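Bedding, Layer by Layer: Fermín Medina on Mats, Quilts and Towels in a Small Room

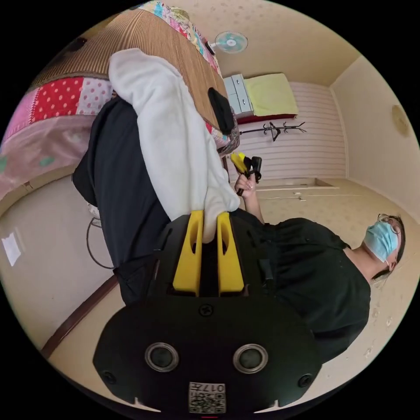

Lautaro Ibarra disagrees with the usual advice on summer bedding. A bamboo mat, he wrote after the previous article in this series, should never share a bed with a quilt, as the quilt traps moisture under the strips and the mat is ruined within a season.

Fermín Medina has heard the objection before. He runs the household textiles course at Olenden and spends most of his week on the care and storage of bedding in small rooms.

"He's right about the moisture and wrong about the quilt," Medina says. "A quilt under a mat is padding. It takes the load off the strips where a person sits or kneels. The trouble starts when the two stay stacked day and night for the whole summer. Lift the mat in the morning, stand it on its edge, and the quilt dries."

His preference is for a patchwork quilt, on practical grounds. The seams hold the filling in small sections, so it doesn't migrate to the foot of the bed. The drawback is that each seam is a ridge. Under a mat with thin strips the ridges can be felt, and over time they wear the cord that holds the strips together.

"I turn the quilt a quarter turn every two weeks. Then the ridges don't sit on the same cord. If the quilt isn't square, turn it end for end."

Medina is particular about the order of work when a bed is cleared. Thick pieces come off first: fleece blankets, large towels, anything with a deep pile. These are the items that shed, and lint that falls between bamboo strips is slow to remove. A vacuum nozzle lifts the strips and strains the cord. He uses a dry brush with soft bristles, always along the strips.

White fleece gets a longer answer.

"People fold it in the air, holding it by two corners, and the middle sags. You end up with a fold that's thick at one end. Lay it on a flat surface and find the long edge. Smooth it once with the forearm. Then fold in half the long way, and in half again. After that you can roll it or fold it, depending on the shelf."

For shelves 12 inches deep he rolls. On anything deeper he folds into thirds and stacks, with no more than five pieces to a stack. Above that, the bottom piece takes a crease that remains after washing.

Asked whether the bed itself is a suitable surface for folding, he says it is, with one reservation. Fleece drags on bamboo. If the mat has a split strip, the pile catches and pulls a loop. He runs a palm over the mat before starting and marks any rough spot with a piece of tape. Split strips are sanded with fine paper and wiped down.

On washing he keeps to a short list of rules. Fleece and towels go in separate loads. Fabric softener is left out for both; it coats the pile and cuts down the amount of water a towel can take up. The drum is filled to two thirds at most. Thick cloths are shaken out before they go on the line – a bunched towel dries at the edges and stays damp in the center, and the smell that follows is usually blamed on the detergent.

The bamboo mat never goes in the machine. Medina wipes it with a cloth wrung out in warm water, first one face and then the other, and dries it in shade. Direct sun makes the strips brittle.

"I had one from Quiroga that lasted through 12 summers. The edging went before the bamboo did. I replaced the edging twice with cotton tape, sewn by hand. A machine needle splits the strips."

For winter storage he rolls the mat with the smooth face outward and ties it at two points with flat ribbon. String cuts in. The roll is kept upright in a closet, off the floor, and the quilt goes back on top of the sheet, where it stays until the following year.

Does he accept any part of Ibarra's rule?

"In a room with no window, yes. There I'd take the quilt off and put a cotton sheet under the mat. The sheet has to be changed more often, and the bed is harder."

Medina's next session at Olenden covers pillows and bolsters.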